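4.2 Why terrazzo came back as a print

The interviews gave us far more on printed terrazzo than we had planned for, and it soon became the part of the project we most looked forward to. Of the 1,243 survey replies, a large share named a chip pattern as the one they would choose again for a kitchen, hallway or bathroom, and many added a few lines about why. Those lines are a delight to read. People wrote about school corridors, a grandmother's laundry, the steps of a town pool. Very few of them had ever lived with poured terrazzo at home, yet they spoke of it as something they had grown up with.

Poured terrazzo is slow and heavy work. Stone chips are set in a binder, left to cure, then ground and polished until their cut faces show. A printed sheet skips all of it, and with it go the limits of the quarry. The designers we spoke to at Pamia were frank about how freeing this was. Pink and mustard can sit side by side at any size, and a chip can carry a pattern of its own, something a piece of marble will never do.
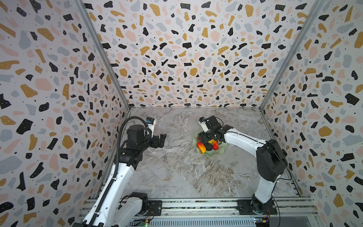

Figure 7. Printed terrazzo pattern on three walls, with a marble-look floor surface. Many of the black flecks carry small white specks.

We sorted the sample designs into 4 groups by how closely they kept to real stone. The first group copies it faithfully, down to the dull greys and the crowding of small chips between large ones. The second keeps the shapes but changes the colours. The third adds marks inside the chips, such as dots or stripes, and the fourth keeps little more than the idea of scattered pieces on a pale ground. Pattern books from the Frota archive show the third group arriving late and then spreading quickly, and we think this is the most interesting shift in the whole record. Once the inside of a chip is decorated, the viewer stops reading it as stone and starts reading it as cut paper - a very different pleasure!

Scale matters a great deal too. Our readers were shown the same design at two sizes, and the larger one was called "cheerful" far more often, while the smaller one was called "clean" or "busy", sometimes by the same person. Repeat length was the other surprise. Gruvamton prints on a 40 cm repeat, and several readers found the matching chips within a minute and could not stop seeing them afterwards. A longer repeat hides this well, though it costs more to proof and leaves more waste at the corners.

Corners deserve a study of their own. A scattered pattern is forgiving where two walls meet, as there is no stripe or stem to line up, and a paperhanger can trim a chip in half without anyone minding. A metal trim down the seam makes it easier again.
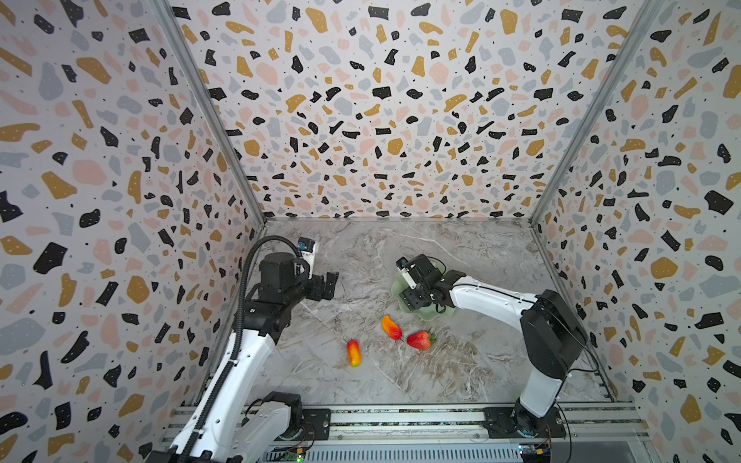 Dorothy Bramwell disagreed with us on this last point when she read the draft, and wrote that a half chip at a seam was the first thing her eye went to in any room. She would much sooner see the drop shifted and a little paper wasted. Her comment sent us back to the interview notes, where two of the paperhangers had said nearly the same thing, and we have softened the claim in Section 5 to match.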